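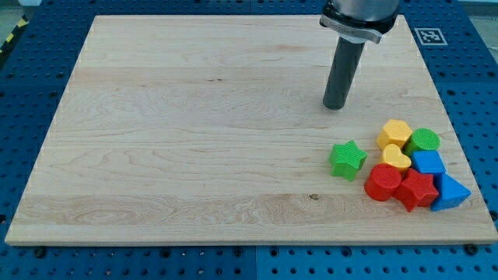

The Prosar Field Registration Set is a portable enrolment kit for social enterprises and non-profit programmes that register households in places without mains power or a mobile signal. It combines a label printer, a document reader, two handheld units and a battery in one carrying case, and it runs without a laptop. All parts are used on a flat, steady surface. A plain board in pale wood, laid flat on a perforated worktop with a strip of the worktop left showing along each side, gives a suitable base, and the strip can be used to run the cables round the board so that they do not cross the writing area. Folding tables with a slatted top should be covered before the document reader is placed on them.

What it does

Each household is given a record number, a printed label and a short entry form. The form is filled in on a handheld unit. The label is fixed to the household's own card, or to any paper it already keeps, and can be read back at later visits for loan repayments, seed collection, clinic attendance or training sessions. The set does not take fingerprints and has no camera for portraits. Programmes that need either should look at the Montoya range.

Each handheld unit holds up to 3,000 household records. When both units are in use they exchange records over a cable at the end of the day, and the later entry is kept where two entries clash. A list of clashes is stored and can be printed on the label roll. Supervisors are advised to print it daily, as the list is cleared at the next exchange.

Forms

Forms are built on an office computer with the Narkuvby form builder, supplied on a memory stick. Question types are: single choice, multiple choice, whole number, decimal number, date, and free text. Questions can be skipped according to an earlier answer, to a depth of four. Right-to-left scripts are supported on screen and on labels. Mixed scripts on one label line are not.

A form cannot be changed once the first record has been saved against it. A corrected form must be loaded as a new version, and old records stay with the old version until export. Marwa Farouk's guide to form versions is included with the set in print, and covers the usual case of a question dropped after the first week.

Contents of the case

Two handheld units with neck straps
One label printer, thermal, with cutter
One document reader
One battery with mains charger and vehicle lead
Six label rolls
Exchange cable, 2 m
Memory stick with Narkuvby form builder
Printed guide

The solar panel is sold separately. Any panel with a 12 V output and the correct plug may be used, but the battery will not charge from a panel and the vehicle lead at the same time.

Power

A full battery runs the printer and reader through a normal working day. The handheld units have their own cells and can be charged from the battery overnight. If the battery falls below one fifth, the printer is switched off first and the handheld units continue to take records. Labels waiting to be printed are held in order.

Field use

The set was used by Suvness in its smallholder lending programme, where 1,529 households were registered by two teams over 30 days. Three changes were made afterwards. The neck straps were lengthened, the printer door was given a stiffer catch, and the warning tone for a full memory was made louder. Sets with a serial number below 306 have the older catch. A replacement door can be fitted with a small cross-head screwdriver and is sent free on request.

Data export

Records are exported as comma-separated text. Export files can be locked with a password of at least ten characters. There is no recovery for a lost password. Prosar does not receive or store programme data, and the handheld units make no outside connection.

Ordering

Sets ordered by registered charities and community interest companies are priced from a separate list. Orders placed before the end of November are supplied with 12 label rolls in place of six. Hire is available for a minimum of one month. Hired sets must be wiped before return using the menu item "Clear all records", which takes several minutes and must not be interrupted.

Questions on form design should be sent before ordering, with a draft of the questions attached.

Page updated October 30, 2019 by Cletus Schumacher

14 shares | 2 comments

Related items
Label rolls, thermal, pack of six
Montoya portrait and fingerprint unit
Solar panel, folding, 12 V
Spare handheld unit with neck strap
Narkuvby form builder: notes on version changes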